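Clanari Readers and Writers of Romance
Minutes of the May meeting, upstairs room at the Prinier, 7 p.m.

The chair opened the meeting at ten past, the bar downstairs having been slow with the tea. Apologies were read from those who had sent them and assumed from those who hadn't.

Minutes of the last meeting. Approved, with one correction: the phrase "smoldering discussion" should read "smoldering, discussion of." The secretary regrets the comma.

Book of the month. The group took up "The Heir to Julus," in which the owner of a failing vineyard agrees to marry a shipping magnate for 900 days in order to keep the house. Opinion was divided on why 900. The longest-serving member felt it was long enough for a baby and a misunderstanding. Another had hoped for a year at most, as her patience with the hero gave out in chapter 3 when he bought the heroine's bank.

It was noted that the hero's jaw clenches 38 times. The member who had kept the tally was asked whether she enjoyed the book otherwise. She said very much.

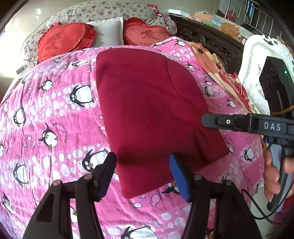

Discussion moved to the secret twin, who arrives in the last quarter with a suitcase and no previous mention. Supporters pointed to the letter in the prologue. Opponents said the letter was from the vet. The chair allowed 2 more minutes on the twin and the group took fifteen.

Rating: a warm three and a half hearts out of five. A motion to allow quarter hearts was defeated for the third meeting running.

Members' own writing. Pages were read from "Midnight at El Idrissi," a work in progress set in a grand hotel of that name. Comments were kind. The author was advised that the duke cannot be both snowed in and at the airport. She replied that he has people. It was also suggested that the first kiss come before page 200, and she agreed to look at page 190.

Summer anthology. Submissions close at the end of next month. The theme remains "Second Chances," last year's "Forbidden Harvest" having drawn more than 3 stories about the same tractor. Length up to 2,500 words. Stories should end happily or at least with both parties indoors. The request for a separate category for ghosts was carried over.

Swap shelf. Members are reminded to return books with the last chapter still in them. The Julus sequel is missing again. Whoever has it may keep it until they find out about the will, then bring it back.

Next book. Two titles were proposed, one with a surgeon and one with a sheriff. The sheriff won on a show of hands. The surgeon's side asked that its disappointment be recorded, and it is.

Any other business. The Prinier would like us out by nine. The meeting closed at 9:25.

Clanari Readers and Writers of Romance | Contact the secretary | All rights reserved | Back to top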